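Surholm Gidora teaching kit

The Gidora kit lets an operator show a robot arm a task by hand or from a remote station. Guide the arm through the job, save the run, and repeat it from a new start - the software keeps every run as its own file. Small household jobs on low furniture suit it well. 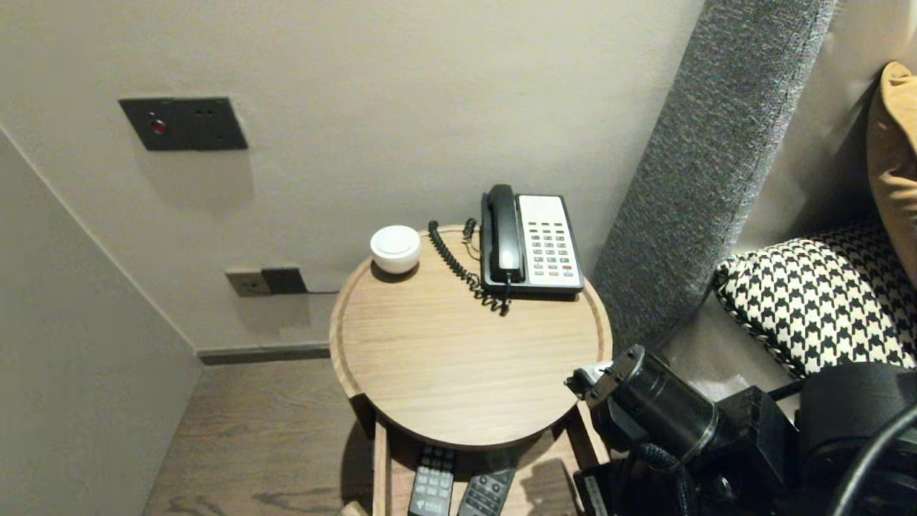
Cattaneo writes that guiding by hand was easier to learn, but the remote station gave steadier grips on thin objects.

Slotted fingers come fitted as a pair. The wrist camera records along with the joint positions.

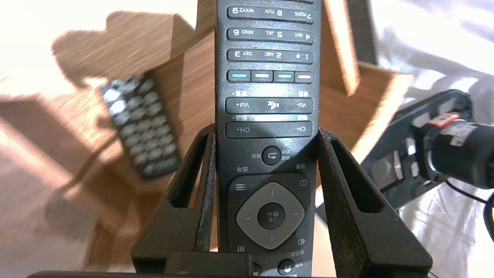 Remote control held between the fingers, wrist camera view

Storage is 3000 runs per drive. The kit includes 2 drives and 5 spare finger pads. Order code 2692.
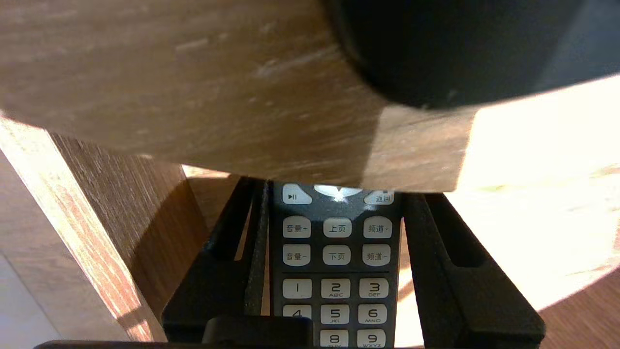 Gripping a TV remote under a wooden edge

Prellis stocks spares. Arm sold separately - check the mount before ordering.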